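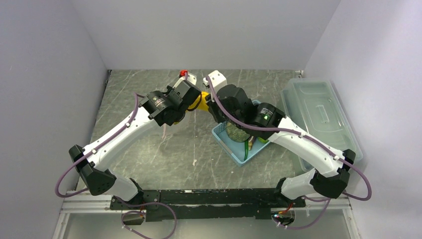
Melons, Baskets and the Shared Kitchen

It is melon season at Nestport, and the shared kitchen has the baskets to prove it. The light blue plastic ones, with the holes in the sides, are for fruit. We mention this again because the one by the sink in Atthorpe House spent most of August holding phone chargers and a single oven mitt.

Fruit needs the holes. A netted melon left on a bare counter will roll, and a netted melon in a sealed bag will make itself known to the whole second floor. In a basket it sits still, gets some air and lets you see when it is ready – press the end opposite the stem, and if it gives a little, have lunch.

Woo-jin So, who buys for the kitchen, has asked us to pass on the following. Whole melons stay out. Cut melons go in the fridge, covered, with a name on them, and they last 3 days. On the fourth day the name becomes evidence.

Wash the rind before you cut. All that netting is very good at holding on to dirt, and the knife will carry it straight through to the part you were looking forward to. A stiff brush and cold water will do it. The brush is under the sink. The other brush under the sink is for shoes.

Baskets can be rinsed in warm water and dried upside down on the rack. Please don't put them through the dishwasher. We had 20 when the Bodnár kitchen opened and several now have a distinct lean.

Feng-yi Su is making cold melon soup in the Allitz room at noon on the last day of the month. She would like people to bring a bowl and an open mind. Last year's batch had chili in it, a fact that reached the sign-up sheet somewhat after it reached the guests. Ripe melons can be left with her any time before ten that morning.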